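Ticket 159 - small red box, label won't stay readable
Opened by: Loubna El Fassi
Tue 13 August

Hi Demetrio, me again! You know the little red boxes, the ones with the yellow panel? The Skakum order has gone back on hold. The small lettering on the pale label is so tiny that I read a 6 as a 5 on one of them and booked the lot into the wrong bay (sorry!). I've tried the desk lamp, my other glasses and holding it at every angle going - no joy.

Reply from Demetrio Pacheco
Morning Loubna, don't panic, I've moved them back to bay 6. Could you send me one to look at?

Loubna
Here's one.

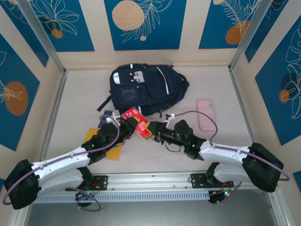 I've also asked El Idrissi whether they can print the next batch a bit bigger, and they're thinking September. Until then I'll write the bay number on the outer carton in marker - big, fat digits. Can you leave the ticket open till I've done all 91?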